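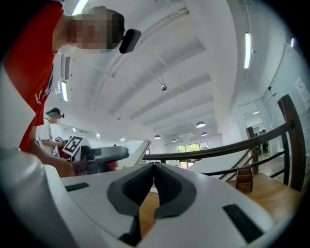

木纹地板上贴了黄黑警示胶带,想换个位置,怎么撕才不留胶?

吹风机开中档,边吹边撕,角度压低,慢点拉。剩下的胶拿橡皮或者塑料刮片搓,先别上溶剂。

版块:工作室与小空间 > 地面、桌椅、走线
主题:黄黑线要挪,顺便问细腿桌子划不划地板

楼主 慢半拍的阿栗
上面那条是从置顶里抄来的,试了,只对了一半,所以开个贴。
情况:租的一间,在Kurnmont那边,地面木纹,房东铺的,什么料不知道。黄黑条纹胶带是我们自己贴的,当时想着划条过道出来,东西别往外堆。贴得有点歪,斜着的,一直看不顺眼。现在要重新摆桌子,线也要跟着挪。
撕了一小段,胶带本身起来了,底下那层黏的留了一半在地上。黑的部分比黄的难撕,不知道是不是心理作用。
还有张桌子,木头面,黑色铁的那种发卡腿,细细两根弯下来的。怕拖的时候刮地。以及桌子旁边有根白线横在地上,总有人绊,想一起解决掉。
急,六月底前要弄完。先谢。

回复 楼下小葛
什么牌子胶带?差别很大的

回复 慢半拍的阿栗
Usidex,五金店老板塞给我的,当时没看说明。贴了大概100天吧

回复 楼下小葛
那不算久。Usidex有两种,一种写临时划线,一种写长期,长期那个胶厚得要命。你翻翻纸筒内圈,有字的话拍个字上来

回复 慢半拍的阿栗
纸筒早扔了……

回复 Roscoe Montoya
吹风机那条我不同意。木纹地板要是卷材或者薄的那种,吹太热会鼓,鼓了就回不去。我们那间就鼓了,在门口,现在每次进门都能踩到。
建议冷着撕。冰袋隔着毛巾压一会,胶变脆,然后塑料卡片铲。慢是慢,地不会坏。

回复 螺丝多一颗
冰袋???夏天地上一滩水,水顺着缝进去不是更要命

回复 Roscoe Montoya
隔毛巾。我写了隔毛巾

回复 螺丝多一颗
毛巾也会湿啊老哥

回复 Katsuhiko Kamata
两位先停。要紧的是先弄清地面是什么。找个看不见的地方,柜子底下最好,拿指甲按一下,有弹性的多半是卷材或者石塑,硬邦邦敲着空空响的是复合木地板。复合的怕水,卷材怕热。顺序反了就两头不讨好。

回复 慢半拍的阿栗
刚趴下去按了。柜子底下按不到,柜子太沉(白色那个,上面还堆着东西)。在桌腿旁边按的,有一点点软?说不准。敲着不空。

回复 Katsuhiko Kamata
那倾向于不吹太热。吹风机也不是不能用,离远一点,手放在旁边觉得温就行,烫手就停。

回复 楼下小葛
+1 温就行。我家里拿热风枪干过,地板印子到现在都在,老婆每次拖地都要说一遍

回复 慢半拍的阿栗
ok 晚上试
另外残胶用什么擦?风油精?酒精?柑橘那种清洁剂?手头有点酒精

回复 螺丝多一颗
食用油。真的。倒一点捂一会,纸巾一擦就卷起来了

回复 Roscoe Montoya
食用油擦完地是滑的,你那是过道,摔一个人就知道了。擦完还得洗洁精再擦一遍再清水一遍,三道工,省在哪

回复 螺丝多一颗
省在不伤地面。酒精把木纹那层表面擦花了你赔?

回复 Roscoe Montoya
没说用酒精。说的是橡皮。白橡皮,文具店最便宜那种,顺一个方向搓。

回复 Seung-woo Yang
橡皮搓小块行,一整条过道搓下来手废。我是橡皮和柑橘清洁剂轮着来,先搓掉大块,剩下薄薄一层再喷。喷之前角落试一下,等一晚看变不变色。别偷懒,我偷过懒,一块发白。

回复 慢半拍的阿栗
记下了。那条线不短,估计要搓到半夜

回复 山药汤
插一句,为什么一定要撕?歪就歪,歪着也能当过道。新的贴上去过几个月又嫌歪

回复 慢半拍的阿栗
桌子要往里推,现在线刚好从新位置底下穿过去,看着别扭,而且有人以为线里面就不能放东西,问了我好几次

回复 山药汤
那行吧。不过我还是觉得先住进去再画线比较好,摆定了再贴。你现在又急着贴,过两周又挪

回复 Seung-woo Yang
同意山药汤。可以先拿美纹纸拉一条假的,走一礼拜看看顺不顺脚。美纹纸好撕,别超过一礼拜就行,久了它也赖着不走

回复 慢半拍的阿栗
美纹纸这个好!!家里还有一卷刷墙剩的

回复 Tsutomu Oda
拉直线的办法:两头地上各钉……不能钉,你是租的。两头各压个重物,中间拉根棉线,绷紧,沿着线贴。别拿墙当基准,老楼的墙没几面是直的。

回复 螺丝多一颗
直接激光水平仪打一条红线完事

回复 Tsutomu Oda
为了贴一条胶带买个水平仪?

回复 螺丝多一颗
借啊,谁家没个干装修的朋友

回复 Tsutomu Oda
我没有。

回复 楼下小葛
哈哈哈哈棉线派+1

回复 慢半拍的阿栗
进度:晚上九点多撕了半条。温风+塑料卡片,慢慢来,比昨天那段好很多,残胶还是有但薄。黑的部分确实更难撕,不是心理作用。卡片用废了一张超市会员卡。
橡皮搓下来全是小黑条,扫了又有,扫了又有。建议手边放个吸尘器,别用扫帚,会把带胶的渣扫得到处都是,踩到鞋底上就变成别的地方的污渍了。血泪。
明天弄桌子。

回复 山药汤
鞋底那个我懂。我们那边整个门口一片灰点点,就是这么来的

回复 Katsuhiko Kamata
撕完的地方颜色会不会和旁边不一样?贴着的地方没晒到,旁边晒了。

回复 慢半拍的阿栗
好像有一点,晚上日光灯底下看不太出来,白天再看。我们这屋顶上是那种长条灯,白晃晃的,看什么都一个色

回复 Katsuhiko Kamata
白天侧着光看。有差别也别急,晒一阵会追上一些,追不上的就让新线盖住。

回复 Roscoe Montoya
说到长条灯,你桌子挪进去以后灯在不在正上方?我们当初只顾着过道,摆完发现人坐下自己的影子正好落在手上,又全部挪了一遍,气死

回复 慢半拍的阿栗
……没想过这个。要去看看

回复 Seung-woo Yang
灯的方向和桌子的长边平行好一点,垂直的话一半亮一半暗。经验之谈,没有科学依据

回复 螺丝多一颗
加个台灯不就行了,别什么都赖顶灯

回复 Seung-woo Yang
台灯又多一根线。他线已经绊人了

回复 螺丝多一颗
夹子灯,线走桌底,扎带一扎。

回复 慢半拍的阿栗
好现在来说桌子和线。木桌面,黑的发卡腿,地上就是那条黄黑线,还有那根碍事的白线: 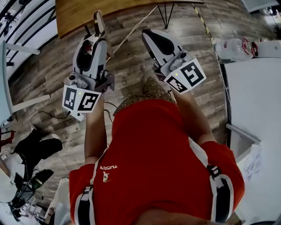

Junpei Ishida:发卡腿最麻烦的是着地面积小,重量全压在一点上,软一点的地面时间长了会有坑。拖动反而是小事。每个脚底套硅胶套,圆头的,买之前先量铁条粗细,套大了走两天就掉。

回复 楼下小葛
毛毡垫不行吗?便宜一包

回复 Junpei Ishida
毛毡粘在平的脚上可以,发卡腿弯过来那段是圆的,粘不住,推一次歪一次。而且毛毡吸灰,灰里有沙的话等于拿砂纸磨地。

回复 Roscoe Montoya
毛毡吸灰这个我持保留意见,我椅子脚贴了两年没事。

回复 Junpei Ishida
椅子会抬起来,桌子常年不动。不动的那种下面积一圈黑的,搬开一看就知道了。

回复 Roscoe Montoya
行,桌子听你的,椅子我继续毛毡

回复 山药汤
要么垫块小木片?或者杯垫,哈哈。我们办公室有人真拿杯垫垫的,软木的,还挺好

回复 慢半拍的阿栗
软木杯垫哪买,突然有点心动

回复 山药汤
Plutar家杂货区有,一包好几片,图案丑但踩在桌腿下面谁看

回复 螺丝多一颗
软木压久了会扁成饼。而且桌子一推就滑出来了,发卡腿那么细。听石田的,硅胶套。

回复 慢半拍的阿栗
桌子倒是不晃,就是人一靠,桌面有点往前窜的感觉。是不是腿的问题

回复 Junpei Ishida
看看腿和桌面连接那几颗螺丝,发卡腿用久了必松。桌子翻过来(找个人一起,别一个人翻),每颗拧一遍。拧不紧的就是孔滑丝了,牙签蘸白胶塞进去,干了再拧。

回复 Katsuhiko Kamata
腿装得离桌边太近也会窜。往里收一点会稳,但桌沿吃不住重,压桌角容易翘。要看桌上放什么。

回复 Seung-woo Yang
Lenihan那款腿的安装板就小,螺丝孔挨得近,我退过一套。换成安装板大一号的就好了

回复 慢半拍的阿栗
我这什么牌子不知道,二手收的,连桌子带柜子带运费一共3,689,卖家说急着搬

回复 螺丝多一颗
3,689???连柜子???就那张桌子?
贵了贵了,我们当时连椅子一起不到3,000

回复 慢半拍的阿栗
桌面是实在的木头啊,重得很。而且运费上楼都算里面了

回复 山药汤
上楼费是真贵,别说他了,我上次一个沙发上楼的钱够再买半个沙发

回复 Tsutomu Oda
木头面的桌子,别让瓶子倒在上面。水印比划痕难弄。柜子上也一样,瓶子最好立着放,盖子再紧也会渗,尤其用了几次的。

回复 慢半拍的阿栗
躺着的是柜子上的,桌上没有。晚点立起来

回复 Tsutomu Oda
好。

回复 楼下小葛
线的问题还没人答诶。我来:线从桌子出来到插座,地上那段用地面线槽,扁的那种,两边斜坡,踩上去不绊。颜色选灰或者木色。

回复 Roscoe Montoya
线槽背面也是胶,回到最初的问题 :)

回复 楼下小葛
……对哦

回复 Seung-woo Yang
不一定要粘。有一种橡胶的,靠自重压着,重,不粘地。就是转弯的地方会翘,要拿东西压一下。另外线槽横在过道里,再扁也是个坎,推小车的会骂人

回复 Katsuhiko Kamata
能不过地面就不过地面。桌子转个方向,有插座的那面墙贴着桌子,线就不用横穿了。先看插座,再看灯,最后才是过道线。楼主是倒着来的。

回复 慢半拍的阿栗
被说中了,我就是倒着来的,先贴的线

回复 山药汤
所以我说先住进去嘛

回复 螺丝多一颗
从天花板走下来啊,屋顶不是有梁吗,线沿着梁走,到桌子上方垂下来,地上干干净净

回复 Roscoe Montoya
租的房子,你往梁上打什么?再说爬上去扎线,以后拔一次爬一次

回复 螺丝多一颗
磁吸的夹子

回复 Roscoe Montoya
梁要是铁的才行。白的刷过漆的谁知道里面是什么

回复 螺丝多一颗
拿块磁铁试一下能死吗

回复 楼下小葛
又来了又来了

回复 Seung-woo Yang
垂下来的线晃来晃去,站着干活的人脸前面一根线,我受不了。个人意见。

回复 慢半拍的阿栗
看了一下插座,桌子短边转过去的话是够得着的,那白线就可以直接沿墙角走,不过过道。就是这样灯的方向变成垂直的了,刚才说的一半亮一半暗那个。。。

回复 Seung-woo Yang
那就夹子灯吧(对不起,螺丝兄对了一次)

回复 螺丝多一颗
截图了

回复 Katsuhiko Kamata
沿墙角走的话,踢脚线上用小的理线扣,可移除胶的。每隔一小段一个就够,不用密。多余的线别团成一团塞桌底,理成长一点的八字,松松扎一下。

回复 慢半拍的阿栗
八字怎么理?我都是绕手肘上的

回复 Katsuhiko Kamata
一正一反地叠。绕手肘会一直拧一个方向,放开就打卷。搜一下"八字收线",有图。

回复 山药汤
学会了这个以后我看谁绕手肘都难受

回复 慢半拍的阿栗
隔了两天来更。
胶带全撕完了。美纹纸的假线拉好了,用的棉线法,两头拿米袋压的,很直,感动。螺丝兄的水平仪没借到。
残胶:橡皮搓大块,剩下的柑橘清洁剂,在角落试了一晚没变色才上的。食用油也试了一小块,效果是有的,但是擦了三遍还是滑,放弃。
地面颜色白天看有一点浅浅的印子,侧光能看出来,不蹲下看不到。
桌子两个人抬的,没拖。硅胶套买了,套上去有点紧,拿肥皂水润一下就进去了。有一颗安装螺丝果然滑丝,牙签大法,干了一晚再拧,不窜了。
白线还没走,理线扣没到货。先拿胶布在墙角粘了一下,别骂我

回复 Roscoe Montoya
粘在墙上还是地上

回复 慢半拍的阿栗
墙上……踢脚线上

回复 Roscoe Montoya
那没事。早点换掉,踢脚线的漆也会跟着下来

回复 Tsutomu Oda
新的黄黑线用哪种?

回复 慢半拍的阿栗
还没定。Usidex那个临时的,或者干脆换个颜色,黄黑有点凶,整间屋子像工地。有人说换成纯白

回复 楼下小葛
白的三天就灰了。黄黑丑是丑,眼角扫到就知道,不用低头看。划过道就图这个吧

回复 山药汤
绿的呢

回复 螺丝多一颗
木纹配绿,好看的。就是没人当回事,照样堆东西。我们那边绿线里面外面都是箱子

回复 Seung-woo Yang
堆不堆看人,不看颜色……我们黄黑的也堆

回复 Junpei Ishida
贴之前地面拿湿布擦一遍,等干透,清洁剂残留没擦净的话新胶带会翘边。翘边了又有人踢,踢着踢着就撕下来一截。转角别折,剪断,两段对上。

回复 慢半拍的阿栗
好,转角我之前就是折的,难怪鼓个包

回复 路过的白菜
借楼问下,美纹纸超过一礼拜了怎么撕 在线等

回复 Seung-woo Yang
超多久?

回复 路过的白菜
一个冬天

回复 楼下小葛
另开一贴吧兄弟,标题写清楚地面是什么料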